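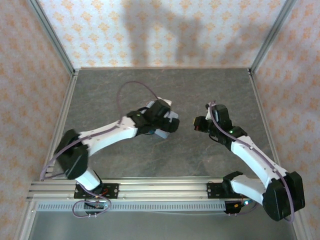 A member wrote in reply to the June circular that the Society should stop calling Brosteo a lost island until it can show that anyone ever claimed to have landed there. The letter was read into the record at the writer's request. It went on to say that a name on a chart is evidence of a name on a chart, and that the draft catalog entry moves from the name to the shoreline, and from the shoreline to a drowned city, without stopping to show a source for either.

WELSIDE SOCIETY FOR THE STUDY OF LEGENDARY LANDS
Minutes of the General Meeting
Reading Room, Skinner Library

The Chair called the meeting to order at 7:05 p.m. A quorum was present. Apologies were received and noted.

1. Minutes of the previous meeting

The minutes were approved with one correction. Under the item on place names, "Brosteo Bank" should read "Brosteo Bar." The Bank is a fishing ground and has no connection with the legend. The Secretary was asked to correct the copy held by the library as well.

2. Matters arising

The Society's letter to the Drelinska Archive concerning access to the chart book has been answered. The Archive will permit readers to consult the volume by appointment but will not lend it. It will supply copies of single leaves on request, at the reader's cost.

The index to the older newsletters remains unfinished. The letters from L to R are still being checked against the originals, where the spelling of island names changes from one issue to the next and sometimes within the same article.

3. The Brosteo entry

The Chair invited discussion of the member's letter. The Editor stated that the draft entry was based on the pamphlet of 58 pages known to members as the Skinner pamphlet, after the library that holds the only copy traced so far. The pamphlet is unsigned and undated. It places Brosteo west of the Bar, gives it a harbor and a ring of low hills, and says that it sank in a single night after its people refused water to a stranger.

It was pointed out from the floor that the story of the refused water is told of drowned villages and lakes in many countries, and that its presence in the pamphlet weakens the case for an independent tradition. Another member disagreed. In that member's view a borrowed story may still have been attached to a place that local people already talked about, and the Society should ask why it was attached to this one.

The meeting then turned to the chart. The Drelinska leaf shows an oval outline with the word "Brosteo" written across it in a small hand. The following points were made:

The ink of the name has been described by an earlier reader as paler than the ink of the coast. Members who have worked only from the printed copy were asked not to repeat this as a finding.

The outline carries no soundings, although the water on either side does.

The same oval appears, without a name, in the margin of another leaf in the volume. It may be a pen trial. It may also be the model from which the outline was copied.

No log or letter known to the Society mentions a landing.

There was a long exchange on whether Brosteo should be classed as a phantom island, meaning land that was charted in error, or as a legendary land, meaning land that was told of. The Editor observed that the catalog allows only one heading for each entry — a rule adopted when the entries were much shorter — and that several existing entries sit badly under it. The Chair ruled that a change to the headings would need separate notice and could not be decided at this meeting.

A proposal to describe the island as "said to have lain" west of the Bar, in place of "lay," was put and carried.

A proposal to remove the drowned city altogether was put and lost. It was agreed that the city will stay in the entry, with the pamphlet given as its only source.

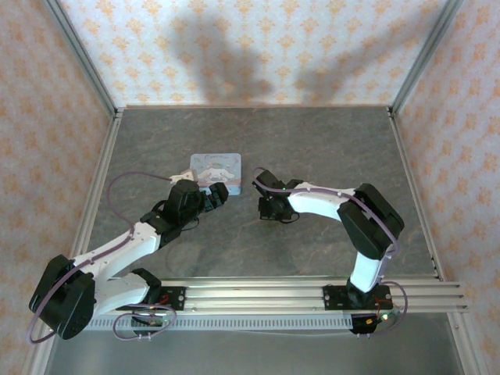

Minutes taken by the Recording Secretary
Welside Society for the Study of Legendary Lands

4. The depth question

A member presented a short paper on the sea floor west of the Bar. The paper argued that the pamphlet's claim of a city standing 1,000 years before the flood cannot be squared with the depth of the water, unless the land fell much faster than any coast is known to have done. The speaker took the view that the writer of the pamphlet had chosen the figure for its roundness and had no date in mind.

In discussion it was asked whether a smaller feature, such as a gravel bar that dried at low tide, could have given rise to the report. The speaker accepted that this was possible and said that it would account for the missing landing, as no crew would have troubled to write down an hour spent on gravel. The point was considered a useful one, although it was noted that it cannot at present be tested.

The paper will be printed in the next newsletter if the diagrams can be redrawn at a size that is readable on the page.

5. Publications

The Editor reported that 100 copies of the revised catalog will be ordered. The Brosteo entry will be held back until the wording agreed under item 3 has been circulated. Contributors were reminded to give the shelf mark of every source they cite — "private collection" will no longer be accepted without a note of who saw the item and when.

A request to add a section on lost continents was declined. The meeting felt that the subject is well served elsewhere and that the catalog should keep to islands and coastal lands.

6. Correspondence

A reader asked whether the Society holds a position on the reality of sunken civilizations. The Secretary was directed to reply that it holds none, and that it collects and compares what has been written.

A bookseller offered a second copy of the Skinner pamphlet, without stating a price. The Secretary will ask for a price, a page count and a picture of the title page before the matter is taken further.

7. Other business

The reading list for new members still includes 2 titles that are out of print. Suggestions for replacements should be sent to the Editor.

Members consulting the pamphlet are asked to return it to the desk in its folder.

The meeting was adjourned at 9:10 p.m.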